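**Ticket 2206: Grosham branch, label printer**

30th January. Printer at the Grosham counter is putting every customer's postcode in the colour field, so we have 26 parcels addressed to a shade of grey. Restarted it 2 times. It enjoyed the rest.

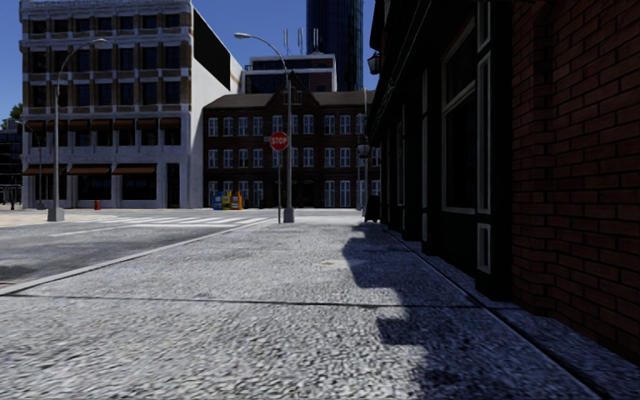
Rolled the Runbridge driver back to the old version. Postcodes have returned to their proper spot, but the date now says March. Escalated to Abundio Tapia. Leave the ticket open, please.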